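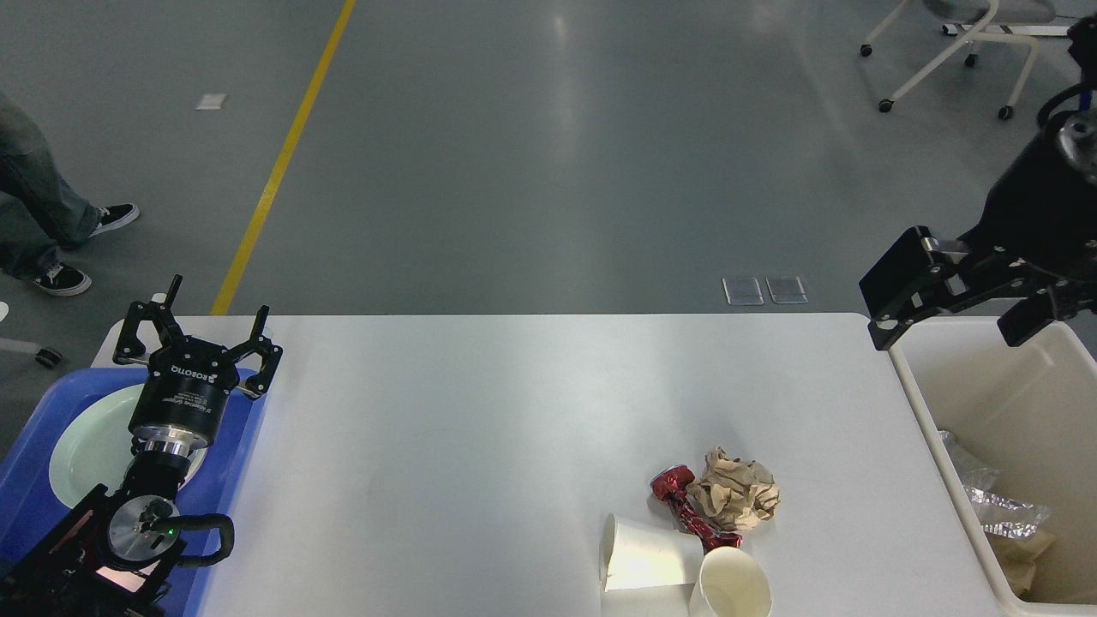
3. Setting up your Stemport kitchen compost bin

Okay, lid off! I start mine on the counter, near the sink.

1. Push the filter into the lid until it clicks.
2. Pour in 400 ml of starter bran (I use the Juntunen kind, it smells less).
3. Add scraps in small handfuls and press them down.

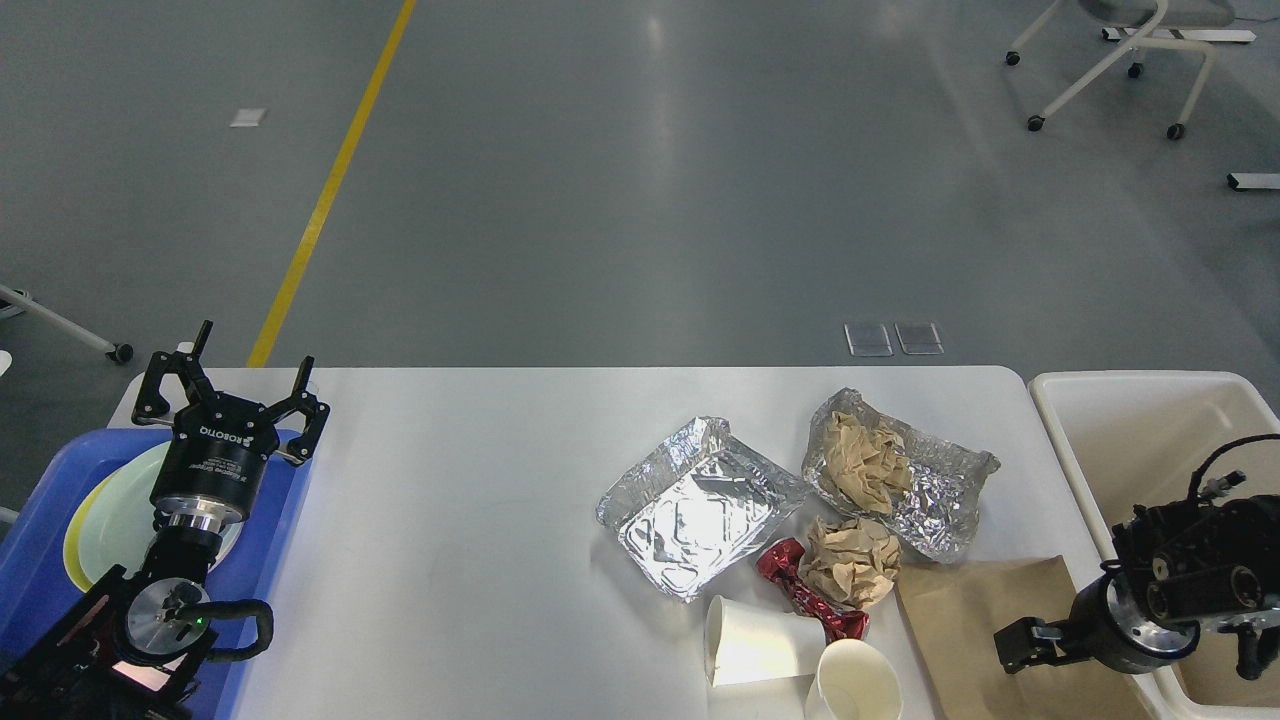

4. Close the lid and turn the dial to 2. Mine sticks a bit, so give it a good shove.

Note: foil and plates stay out, but plain brown paper is fine if you tear it up first.

Caution: don't go past the 700 line. I did in July, and the drain tap leaked all over my socks.

5. Drain it every Tuesday, or whichever day you'll remember.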